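Kaliumhaltiges Kantinensalz senkt systolischen Blutdruck

Der teilweise Ersatz von Natriumchlorid durch Kaliumchlorid in der Gemeinschaftsverpflegung geht mit einem niedrigeren systolischen Blutdruck einher. Zu diesem Ergebnis kommt eine clusterrandomisierte Untersuchung des Instituts für Ernährungsmedizin in Herkum. Der mittlere Unterschied zwischen Interventions- und Kontrollgruppe betrug nach Ende der Beobachtung 5 mmHg. Beim diastolischen Wert war die Differenz kleiner und statistisch nicht signifikant.

Zum Screening eingeladen wurden 1726 Beschäftigte an den Standorten Grulladby und Zovville. In die Auswertung gingen die Daten von 436 Personen ein, die während des gesamten Zeitraums an mindestens drei Arbeitstagen pro Woche in der Betriebskantine aßen. 171 von ihnen nahmen bei Studienbeginn bereits ein blutdrucksenkendes Medikament ein. Ausgeschlossen waren Personen mit eingeschränkter Nierenfunktion, mit erhöhtem Serumkalium sowie unter Behandlung mit kaliumsparenden Diuretika.

Die Randomisierung erfolgte auf Ebene der Kantinen. Alle beteiligten Küchen werden vom Verpflegungsbetrieb Demirtaş bewirtschaftet und arbeiten nach identischen Rezepturen. In den Interventionsküchen wurde ein Viertel des Natriumchlorids durch Kaliumchlorid ersetzt, sowohl beim Kochen als auch in den Salzstreuern an den Tischen. Brot und zugekaufte Fertigkomponenten blieben unverändert. Die Gäste wussten von der Studie, kannten aber die Zuteilung ihrer Kantine nicht.

„Der Effekt liegt in der Größenordnung, die wir nach den Vorarbeiten erwartet hatten“, so Studienleiterin Canan Ağca. „Auffällig ist, dass er sich bei nur einer Hauptmahlzeit am Tag zeigt. Was die Teilnehmenden zu Hause essen, haben wir nicht beeinflusst.“

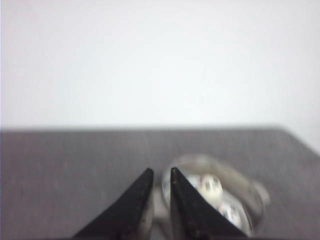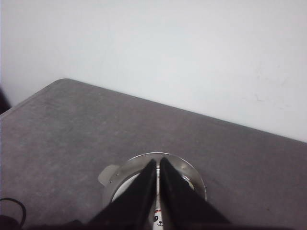
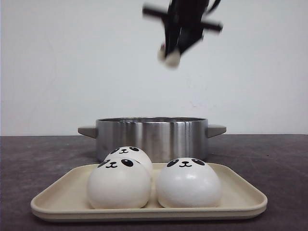
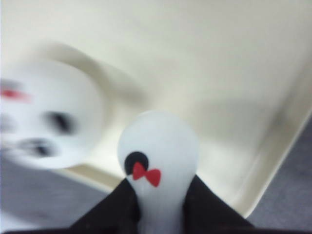 Messverfahren und Auswertung

Der Blutdruck wurde im Sitzen nach fünfminütiger Ruhe dreimal oszillometrisch am Oberarm bestimmt. Die erste Messung wurde verworfen, aus den beiden folgenden der Mittelwert gebildet. Zur Kontrolle der tatsächlichen Aufnahme sammelten die Teilnehmenden zu Beginn und am Ende der Studie jeweils 24-Stunden-Urin. In der Interventionsgruppe sank die Natriumausscheidung, die Kaliumausscheidung stieg. In der Kontrollgruppe blieben beide Werte im Rahmen der üblichen intraindividuellen Schwankung.

Für die statistische Auswertung war Muammer Çetinkaya verantwortlich. Verwendet wurde ein gemischtes lineares Modell mit der Kantine als Zufallseffekt, adjustiert für Alter, Geschlecht, Body-Mass-Index, Ausgangsblutdruck und Medikation. In der Untergruppe mit medikamentöser Vorbehandlung war der Unterschied numerisch größer als bei den übrigen Teilnehmenden. Der Interaktionstest blieb ohne signifikantes Ergebnis, sodass sich daraus keine getrennte Aussage ableiten lässt. Dosisänderungen der Medikamente während der Studie wurden erfasst und in einer Sensitivitätsanalyse berücksichtigt. Das Hauptergebnis änderte sich dadurch nicht wesentlich.

Akzeptanz und Sicherheit

Kaliumchlorid kann in höherer Konzentration bitter oder metallisch schmecken. Die Küchen ließen deshalb ausgewählte Gerichte vorab in Dreieckstests verkosten. Bei Suppen und Saucen wurde kein Unterschied erkannt, bei Kartoffelpüree und gekochtem Reis dagegen schon. Für diese beiden Beilagen wurde der Kaliumanteil in den Rezepturen herabgesetzt. Die Gästezahlen entwickelten sich in beiden Gruppen gleich, der Verbrauch an Tischsalz ebenfalls.

Serumkalium wurde zu Beginn, nach vier Wochen und am Studienende bestimmt. Eine behandlungsbedürftige Hyperkaliämie trat nicht auf. Der Nephrologe Wissam Smadi, der an der Arbeit nicht beteiligt war, verweist auf die engen Ausschlusskriterien. In einer öffentlichen Kantine seien Gäste mit chronischer Nierenerkrankung nicht herauszufiltern, und ein Teil der Betroffenen wisse nichts von der eigenen Diagnose. Eine Kennzeichnung am Ausgabetresen hält er für die Mindestvoraussetzung, ebenso ein herkömmlich gesalzenes Gericht auf jedem Speiseplan.

Einschränkungen

Die Autoren nennen mehrere Limitationen. Die Zahl der Cluster war gering, die Teilnehmenden waren überwiegend im mittleren Alter und berufstätig. Ältere Menschen, bei denen eine stärkere Salzempfindlichkeit beschrieben ist, fehlen in der Stichprobe. Zwei Urinsammlungen pro Person erlauben nur eine grobe Schätzung der üblichen Zufuhr. Außerdem lässt sich nicht trennen, welcher Anteil des Effekts auf die verringerte Natriumaufnahme und welcher auf die zusätzliche Kaliumaufnahme zurückgeht. Klinische Endpunkte wie Schlaganfall oder Herzinfarkt wurden nicht untersucht.

Eine Folgestudie mit längerer Laufzeit ist in Vorbereitung. Nach Angaben der Koordinatorin Bouchra Shehata soll die Rekrutierung im Mai beginnen. Vorgesehen ist ein dritter Studienarm, in dem der Natriumgehalt ohne Kaliumersatz gesenkt wird.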